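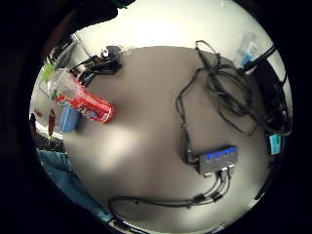
How long does it take to clear a table? Longer than the table deserves, and I say that as someone who had set aside the whole evening.

January, a little after nine at night. I've been reading the Gramis book on keeping surfaces clear, the one everybody at work passed around, and I remain unconvinced. It says a flat surface "invites." Mine invites soda cans. The red one was lying on its side when I came to it, the clear plastic cup stood just behind, and the blue thing was down next to them as if it had always lived there. I drank from one of the three, at most. I can't swear to which.

The book wants you to pick up each item and ask what it's doing in your life. I picked up the can and asked. Recycling. That took one second and I didn't feel lighter, but it was a can.

The cables are another matter. They were in a knot at the far side of the table, plugs poking out every which way, and Gramis would have me sort them by "purpose." I don't know their purpose. One goes to the Jaber speaker that quit last spring, and one may go to a phone I no longer own. I pulled on a loop and the whole bundle tightened. I gave it 5 minutes by the stove clock and then put it down again, slightly worse. Trendley sells a cable box for this, with little slots, and I nearly ordered one until I saw they wanted 70 dollars for it. For a box! I have boxes. The boxes are part of the problem.

I'll admit the gray top looks good where there's nothing on it. I wiped it with the Redau spray, which claims to leave no streaks, and it left streaks, so I went over it with a damp rag and that did the job for free. I've been saying this about sprays for years.

Haven't touched the floor past the table. It's dark over there and I can't tell what half of it is without the big light on, and if I put the big light on I'll have to deal with it. The book has a chapter on floors. I skipped ahead and read three pages and it was mostly about baskets.

So the cup is washed, the can is in the bin by the back door, and the cables are where they were. I give it until the weekend before there's another can. I should write down the date and check, since the book says habits stick if you do one surface every night, and I'd like to know who tested that and on what kind of people.

Need rags. Also dish soap, the plain kind.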